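# Clollier Rigging and Sail Trim Log

Version 9, October 2025

Instrument and handling records from a small cruising yacht, the Clollier, sailed by a crew of one or two. The files cover sail choice, reef settings, helm angle, heel, boat speed and wind, with short written notes from the skipper. The data was put together to compare how the boat behaves under different sail plans when there are not many hands to change them.

## What is in the repository

- `passages/` – one CSV file per passage
- `notes/` – plain text notes, matched to the passages by file name
- `polars/` – speed tables worked out from the passage files
- `rig/` – mast, shroud and sheet settings, with the date of each change
- `tools/` – scripts for cleaning and plotting

There are 200 passage files. Most are day sails out of Stavatton and back. The longer ones go from Stavatton to Baptiste, which means an overnight leg, and these have the most complete notes.

## Columns

Each passage file has the same columns in the same order:

- `time` – local time, seconds resolution
- `stw` – speed through the water, knots
- `sog` – speed over the ground, knots
- `awa` – apparent wind angle, degrees, negative to port
- `aws` – apparent wind speed, knots
- `heel` – degrees, negative to port
- `rudder` – degrees, negative to port
- `main` – full, r1, r2 or down
- `head` – genoa, jib, staysail or none
- `helm` – hand, vane or pilot

True wind is not stored. The script `true_wind.py` works it out from the other columns, and you can change the leeway value if you do not agree with ours.

## How it was recorded

The masthead unit, paddlewheel and rudder sensor feed a logger under the chart table. The logger writes one line every second while it has power. Sail changes are entered by hand on a keypad by the companionway, so the `main` and `head` columns can lag the real change by a minute or two. On a busy night they can lag by more. If you need exact times for a reef, look for the drop in heel first and use the keypad entry as a check. 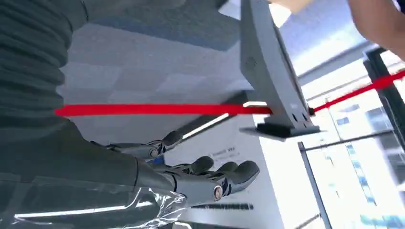 The paddlewheel was calibrated each May after launch, using runs in both directions over a measured distance. It fouls over the season. Files from late summer read low, and we have left them that way. A correction factor for each year is in `rig/paddlewheel.txt` if you want to apply it.

## Cleaning

Very little has been done. Lines with no wind reading were dropped. Spikes in `stw` over 20 knots were set to blank, as the boat cannot do that. Time under engine was removed using the alternator signal, which misses a few short stretches of motoring in and out of harbor. Nothing has been smoothed.

## Using the polars

The tables in `polars/` come from nearly 700 hours of sailing. They are averages for this boat with cruising gear aboard, a fixed propeller and a bottom that was not always clean. Expect them to be slower than the designer's figures, mostly upwind in light air.

To rebuild them:

 python tools/make_polar.py passages/ --out polars/

The Stikov routing program reads the output directly. Other programs may want tabs in place of commas – use `--tabs`.

## Known problems

- The heel sensor was mounted a little off level until version 7. Older files were shifted to match, but the shift is a best estimate.
- Rudder angle is missing from the first two Baptiste passages.
- The staysail was added partway through, so comparisons between `jib` and `staysail` cover different seasons.
- Records in strong wind are thin. We tend to stay in port.
- Wave height was never measured. The notes sometimes mention sea state, but the wording is loose.

## Changes in this version

Added the most recent season. Fixed a sign error in `rudder` that affected passages sailed with the vane. Renamed `pilot_on` to `helm`, so scripts written for version 8 will need one edit.

## License

Free to use and share with credit to the Clollier log. The files are not a substitute for a chart, a forecast or a good look around, and should not be used for navigation.

Contact: open an issue in the repository | © Clollier log | Back to top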